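The Second Budget
What a small shop learned by pricing everything except the robot

By the features desk

There is a whiteboard in the back office at Oltano with a column of prices on it that has been erased and rewritten so many times the surface has gone permanently gray. At the top is the arm. Everyone always writes the arm at the top, and when we visited one Saturday morning (the coffee was excellent, thank you) the arm had already been priced, argued over, and more or less agreed on. It was the rest of the column that had kept people up at night.

Oltano packs and ships craft kits, the kind that arrive in a flat box with a card of instructions and a great many small pieces of paper and felt. It is pleasant work and very fiddly, and the company has been thinking for a couple of years about handing some of the fiddly part to machines. It has 41 people on the payroll, a leaky loading door, and a capital budget that a larger company would spend on carpet. So when the owners finally decided to go ahead, they did it the way a careful family buys a car, which is to say slowly, with a lot of sitting around the kitchen table.

I have a soft spot for this kind of planning. The glossy brochures talk about payback, and payback matters, but a purchase like this one is really a long string of small decisions, and most of them come up after the salesman has gone home. What will the thing stand on? Who moves it when the floor has to be mopped? Where does the cable go? Oltano's first draft had a single line for all of that, labeled "misc," and it was far too small.

The trouble with paper

The company started by making a list of the jobs it most wanted help with, and then it ranked them by how much everybody disliked doing them. Handling single slips of paper came in first by a mile. Paper is light, it clings to its neighbors, it curls at the corners, and it will lie flat against a surface as though it had been painted there. A person gets a fingernail under it and never thinks twice. For a gripper it is a proper test, and a good one to watch before you sign anything.

So the owners asked their shortlisted suppliers, Zulon and Flerkon, the same question: show us a note being handled, on an ordinary tabletop, with other things lying around. They didn't want a polished demo with one perfect part in one perfect fixture. They wanted something closer to a bench at four in the afternoon.
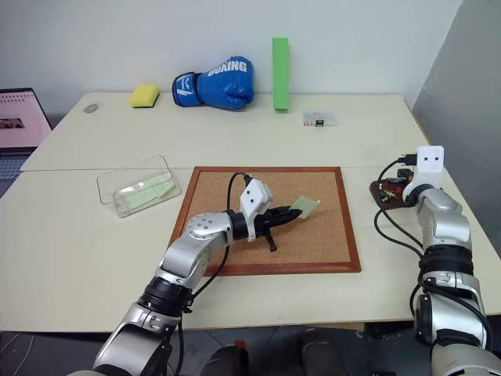 Photo: Oltano / bench trials

Two fingers and a slip of pale green paper on a corkboard, and a whole budget meeting can hang on it. The people from Oltano told me they spent longer talking about the gripper fingers than they had about the arm. Slender fingers can get in close over a flat surface, but a kit line also has bulky things on it, and the fingers that suit one may be hopeless with the other. Do you buy a second set? Do you buy a changer so they can be swapped without tools? Do you give the bulky work back to people and let the machine stick to paper? Each answer has its own price and its own little tail of spare parts, and none of them was on the whiteboard in the first draft.

Then there was the question of one arm or two. Two arms can hold and pick at the same time, which is how you or I would deal with a stubborn piece of paper, and for a while the owners were quite in love with the idea. But two arms want twice the mounting and more table, and more patience from whoever has to teach them their jobs. Oltano wrote up both versions side by side, and I'd urge anyone in the same boat to do likewise, even if you feel sure of the answer going in. The comparison took one long evening and changed three other lines in the plan.

Time is a line item

If I could press one thing on readers who are starting down this road, it would be to budget hours as seriously as dollars. Oltano set aside 144 hours of staff time for setup and training, and put a wage against every one of them. That felt extravagant when they wrote it down. It also made the whole plan a good deal more truthful, and it settled an argument about whether the packing lead could "just fit it in" around her regular work. She could not, and now the plan says so.

They also left 20 percent of the total unspent and gave it no name at all. Their accountant would have preferred a name. But tables turn out to be the wrong height, a tray that looked fine on paper (sorry) gets in the way of an elbow joint, and somebody has to be able to go out and buy a different tray without calling a meeting.

Software was the last big item, and the one I found hardest to follow. Xia, the package they have been leaning toward, is paid for by the year, and a yearly fee is easy to overlook when you're staring at a big one-time number. Oltano wrote it out over the full life of the equipment, renewals and all, and the column got noticeably longer.

The plan I saw ran to 184 lines, down to bench clamps and a replacement bulb for the light over the work area. The order hadn't been placed yet. The owners hoped to decide in April, once the loading door was fixed, and the door was on the list too.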